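Variable star periods from public photometry: can a student pipeline be trusted?

Project report, second-year observational astronomy

Background

Our group was asked to recover the periods of short-period variable stars from archived brightness measurements, and to say how well our method worked. The second part took up most of the term. Getting a period out of a light curve is easy. Any list of times and magnitudes will give you one if you push it through a periodogram, including a list made of pure noise, and we tested that.

Data

We started with 900 light curves from the course archive. After removing stars with too few points or with obvious blending from a neighbor, 612 were left. The Dollent reduction notes say that the magnitudes are already corrected for airmass. We are not convinced. Several stars that should be constant get fainter toward the end of each night, which is what you would expect from a poor correction.

Method

Each curve was run through Mestura, the period-search script handed down from last year's class. It fits a sine wave at a grid of trial periods and reports the strongest peak. We kept the default grid for the first pass and made it finer for the second. The two passes disagreed for 116 stars, a much larger number than the handover notes led us to expect.
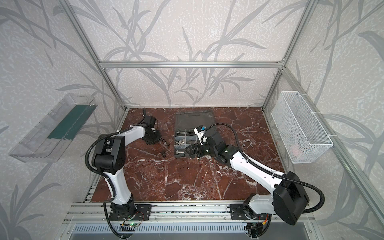
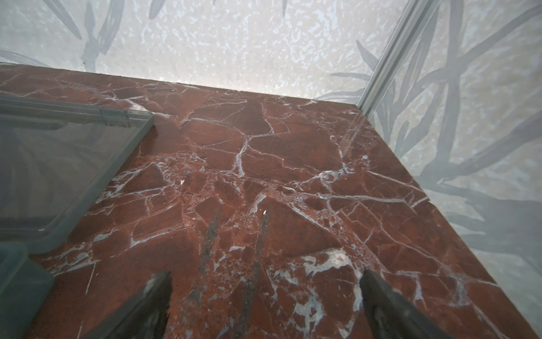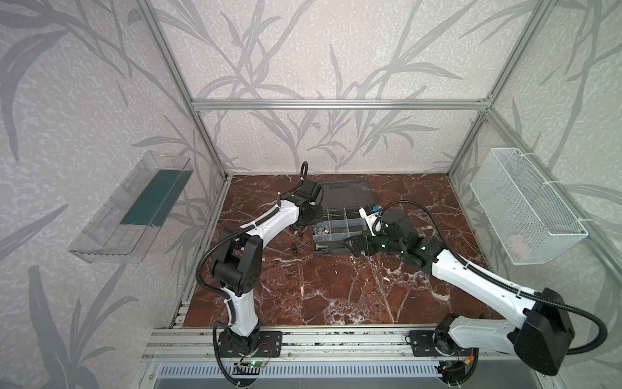 Figure 1. Marble work surface, three views.

Most of the disagreements were aliases. The archive comes from a single site, so there is a gap every day, and a star with a true period near a third of a day can look just as good at half a day. Mestura picks the taller peak and says nothing about the other one. Folding the data by hand on both periods settled some cases. In others the two folded curves looked equally good to us, and we have marked those as unresolved – earlier reports seem to have picked whichever period matched the catalog.

Noise test

We shuffled the magnitudes of one well-observed star 800 times, keeping the observing times fixed, and searched each shuffled set. The script always returned a period, as it was built to do. What worried us was that many of the peaks passed the significance cut recommended in the notes. That cut assumes evenly spaced data, and ours are nothing like evenly spaced. We replaced it with a cut taken from the shuffled sets themselves, which is stricter.

Comparison with the Noda list

Agreement with the Noda list was good for bright stars with large amplitudes. This is less impressive than it sounds, as these are the stars anyone would get right. For small amplitudes the match was poor, and we can't tell from our data which side is wrong. The Stöckli method, which fits several harmonics at once, did better on the eclipsing binaries. A plain sine wave tends to report half the true period for those.

Remaining problems

The airmass question is still open. We asked for the raw frames in November and had not received them when this was written. The unresolved stars need observations from a second longitude, and more processing of the same nights will not help them. Our table of periods should be used with the flag column switched on.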